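Coat rack slowly turning and leaning when hangers go on the lower arm

Posted by Boris Gashi, January 27, 2026

We keep a freestanding coat rack in the front room of a shared workspace in Mirkilville. Black pole, round base, knobbed hooks at the top and a short curved arm lower down. The pole comes in sections. When the bags go on the upper hooks and a wooden hanger goes on lower down, the pole rotates in its joint and leans a few degrees. I have tightened the base bolt twice since December.

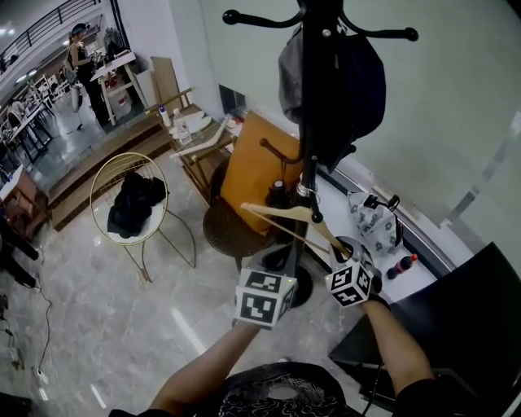 Wooden hanger on the rack, with the ring clamp just above it.

Is the joint worn, or is this a loading problem? The base is 14 inches across and the pole stands 62 inches high.

Senga Galbraith
Probably both. Remove everything, lay the rack down and unscrew the pole at each joint. Look for flattened threads. If they are sound, wrap two turns of plumber's tape around the male end and retighten by hand. Then check the base bolt, which needs a lock washer. Ours was missing one from new.

For loading, put the heaviest bag on the side opposite the lower arm. A 14-inch base doesn't tolerate much offset weight at that height. A flat weight on the base, about 19 pounds, will stop most of the lean. It won't stop the rotation.

tandeck1553
had the same thing, got a wall rail instead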